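Friday, December 12, 2025

I woke before the alarm again. The heating in my building starts at five and the pipe behind the wardrobe knocks until six, so I lie there and practice the speech for Monday in my head. In my own language I would need no practice. In English I must know in advance where every sentence will finish, or I stop in the middle and everybody waits kindly, and the kindness is worse than the waiting.

At breakfast I did the accounts for the month. Rent is paid, electricity is paid, and after I sent the money to Mother there is 212 left until the next salary. It is enough if I do not buy the boots. I have looked at the boots three times in the window on Caswood Street, and each time I told myself that the old ones only need new glue.

Mother called at noon. In Vestasberg they have already snow to the knee, and she has stopped going to the choir because the bus stop is on the hill side. I told her to ask the neighbor for a ride. She said she does not want to be a person who asks. I am exactly the same, so I could not argue very well. She asked when I will come and I said in May, as I said last year. She was quiet and then she told me the price of butter.

In the afternoon I went to the library to return the grammar book and the novel. The novel I did not finish. It has 802 pages and I stopped at page 186, where the uncle arrives and everybody begins to talk about land. Yara Zoubi says one must give a thick book two hundred pages before leaving it, so by her rule I cheated. She reads everything to the end, even the instructions for medicine.
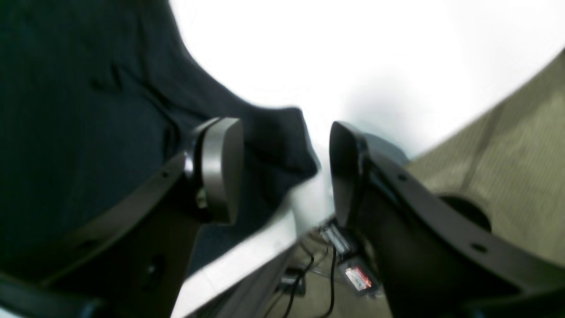

*Two dark fingers, nearly touching.*

Yara and I walked back along the canal together. She has passed her driving exam, the second time, and she described to me the whole route with both hands, so that a man with a dog moved out of our way. I am glad for her. I was also a little jealous, I write it here because it is true. My own papers for the exam lie in the drawer under the tablecloths since summer.

We had tea at Brelto. The cake with poppy seeds was finished, so we took the one with pears, too sweet for me. Illia Ostapchuk came in with wet hair and no hat and sat with us without asking, as he always does. He wants to rent a bigger apartment together with his brother, in the old Hrynyshyn house, and the owner asks 2438 before they even get the key. Illia thinks this is normal. Yara thinks it is robbery. They discussed it for almost an hour and I mostly listened — it is good exercise for me when two people speak fast and do not look at me for an answer.

One word I wrote down on the napkin: "stingy." I knew it from reading but I always thought it was said with a hard g, like "finger." Illia laughed, not badly. Then he tried to say the name of my street and I laughed too.

Home by seven. I glued the left boot and put the dictionary on it to press. For supper soup from yesterday with more potato. I tried to write the letter to Aunt and reached the second paragraph, where I should say something about her operation, and I did not find the right tone. In a letter one cannot see the face of the other person. I will try again on Sunday, in the morning, when my head is clean.

The speech is now four minutes. It should be three. I think I will take out the part about the ferry.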